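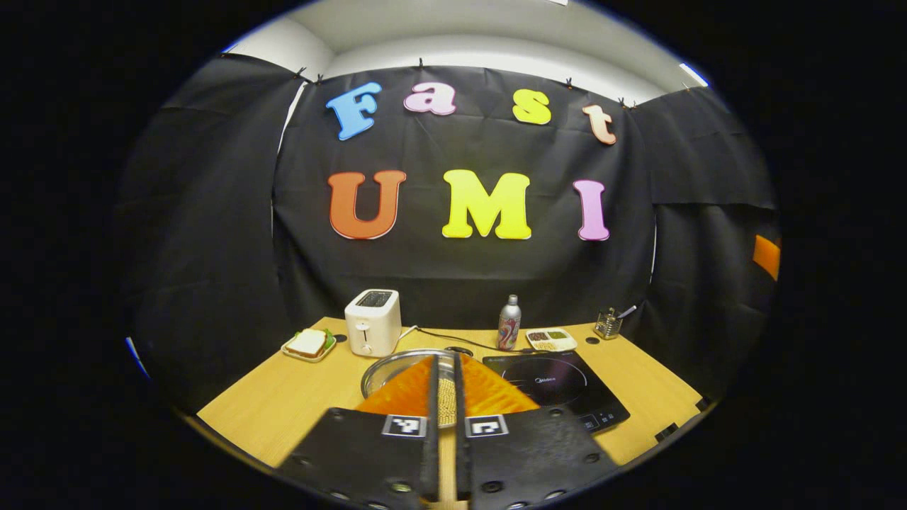 I have been cooking on one portable induction burner since January, and I have opinions now.

The background, for anyone new: the real stove died over the holidays, the part was on order, then it was on a different order, and somewhere in there I stopped checking my email about it. My friend Tonantzin Tlapale lent me her spare burner "for the weekend" and I still have it. Sorry, Tonantzin! I will bring it back with a pie, if I ever get an oven again.

So the kitchen has shrunk down to what fits on a table. One burner, one toaster, a few bowls, the utensil holder. That's pretty much it. And the thing I did not expect is how much I like it? I used to have a whole run of counter with a blender on it, and a bread machine I used maybe twice, and a rice cooker with a missing foot, and I'd still end up chopping onions on a cutting board balanced over the sink. Now there is no room for any of that, so it all went down to the basement and I haven't gone looking for it.

Let me talk about the toaster first, because I love the toaster. Two slots, white, small, a lever and a knob. I had a four-slot one for years and I can't think of a single morning when I needed four slices of toast at the same moment. The old one had a bagel button and a defrost button and a button with a picture of something I never figured out. A little toaster does toast. If you want more toast, you make more toast, and you eat the first round standing up while you wait for the second, which is the best way to eat toast anyway.

My one complaint is cords. A burner and a toaster on the same table means you are always stepping a bowl over a cable, or sliding a plate onto one and wondering why it wobbles. I've tried looping them and I've tried a clip thing. The clip thing lasted until I lost the clip. What works best so far is keeping the toaster at the back on the left and the burner up front on the right, so I'm not reaching over a hot pan to get at the bread. Someone left a comment last time saying to unplug the toaster when I'm done with it. I do, mostly.

Also, please don't do what I did the first week and run both of those plus a space heater off one outlet. The whole back half of the house went dark and I had soup going. I finished it by flashlight on the neighbor's stove. Nice neighbor. I owe her a pie too.

Okay, the burner. If you've never used induction, the first few days are a little strange. There's no flame to look at, so I kept bending down to peer at the side of the pan like I could see the heat. And it's fast! I scorched butter twice in one morning because I walked away to find my slippers, the way I always had with the old stove. The numbers took some learning as well. Mine goes up by watts, and 300 is where I keep a pot of something that's already hot and just needs to stay that way, and 600 is my egg setting. I almost never go to the top unless it's water for pasta.

Half my pans turned out to be useless on it, of course. I went around the kitchen with a fridge magnet, sticking it on the bottom of everything, and it slid right off my favorite skillet. I sulked about that for a good long while. Then I found an old cast iron one at the thrift store and got over it.

The other big change is that I set everything out before I start now. I know, I know, every cooking show has told me to do this my entire life. With four burners I never bothered. I'd have something simmering at the back and something sitting in the front and I'd be tearing open bags with my teeth. With one burner you only get one pot at a time, so the rest of the meal has to be cold, or toasted, or already made and sitting on a plate. I put the dry stuff out in a glass bowl where I can see it and it looks so tidy that I feel like a different person.

Glass bowls, by the way! I had a stack of plastic mixing bowls that all smelled faintly of chili no matter what I did to them. Glass doesn't do that, and you can see when you're running low. They're heavier, and you will chip one, and it'll be the nice one. Still worth it.

Then there are the compartment plates. I used to think of those as strictly for toddlers, or for cafeterias. I was wrong. If you're doing small portions of three different leftovers for lunch (which is most of my lunches), the little walls keep the beans out of the greens, and a spoonful of this and a spoonful of that looks like a meal you planned. My sister came over and laughed at me and then asked where she could get some.

And sandwiches. So many sandwiches. White bread, something leafy, whatever is in the fridge door. I went through a phase of only buying serious bread with seeds all over it, and it was good bread, but a sandwich on plain soft white bread with a lot of green stuff in it is a beautiful thing. Lettuce if I've got it, spinach if I don't. Put the leaves in dry or you'll have a sad sandwich by noon — I lay them out on a dish towel first and pat them like a cat.

The utensil holder is metal mesh and I bought it mainly because it was there. But you can shake the crumbs out of it over the sink, and the old crock always had a mystery layer at the bottom that I preferred not to discuss. It does tip a little if all the handles lean the same way, and somehow they always do. I keep meaning to move the heavy ladle to the other side.

A few of you asked what I'm missing. Roasted potatoes. Cookies, very badly. And having pasta and sauce ready at the same time — right now I make the sauce first, pour it in a bowl with a plate on top, then do the pasta and dump the sauce back in the hot pot at the end. It's fine. It's a little bit lukewarm on the edges and it's fine.

The repair shop did finally call, and they want $279 for the part and the visit, so I suppose I'll have a stove again before long. I said yes. I'm going to keep the table set up for a while, though, and see which one I walk over to in the morning.

Next time I'll write up the lentil thing, since three people have asked for it and I keep promising. Somebody please tell me if you've found a cord clip that stays put.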